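Chapter 6
Where the Stress Falls

14 min read

Say the word "banana" out loud. Now say it again and lean on the first syllable, then on the last one. I do this with my students on the first morning of the stress unit, and the room always sounds terrible for a minute or two (one year somebody closed our door from the hallway). Everyone can hear that two of the three versions are wrong. What's much harder is saying how they knew.

That's what I want to work on in this chapter. So far we've been busy with single sounds: where the tongue goes, whether the vocal folds are buzzing, which sounds count as the same sound in a given language. Stress is a different kind of thing. You can't pull it out of a word and look at it by itself, the way you can with a p or an s. A syllable is stressed only next to other syllables that are less so, and the ear puts the difference together from loudness, length, pitch and the quality of the vowel, all at once and in amounts that change from one language to the next.

I came to this late in my own training. I'd grown up thinking of stress as the little mark in the dictionary, something you looked up, and I assumed every language kept a list like that somewhere. Then I spent a winter with the Brokport word lists, 578 items copied out by hand, and by the second page I could guess the stress on words I'd never met! It went on the next-to-last syllable, over and over, unless the last syllable was heavy, and then it went there. I checked the first 200 twice and found 6 exceptions, every one of them a borrowed place name.
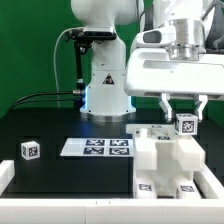

Robot arm with depth camera on a black tabletop.

English is messier than that, and I'll be asking you to put up with the mess for a while. Take the pair "a record" and "to record." Same spelling, mostly the same consonants, and yet the stress moves, and when it moves the vowels change with it. The first vowel in the noun is full and clear. In the verb it shrinks down to something short and dull. Try "a permit" and "to permit" next, then "a suspect" and "to suspect," and listen for the same thing. You'll probably find that some of your own pairs don't behave. I say "address" the same way whether it's a noun or a verb, and plenty of people don't.

We'll start with languages where the pattern is easy to state, then come back to English once you have some tools. Section 6.1 covers syllable weight, and please don't skip it, even if you did syllables in an earlier course (my definition of a heavy syllable may not match the one you learned). Section 6.2 introduces the foot, a grouping of syllables that will seem like extra bookkeeping at first. Section 6.3 uses feet to describe secondary stress, the weaker beat you hear at the start of "California."

A word about the exercises. The Tannous set is the gentler one, with short words and no exceptions, so begin there. The Truton set has longer words and a suffix that drags the stress to the right. Read the forms out loud before you write anything down, and tap the desk if it helps. I still tap.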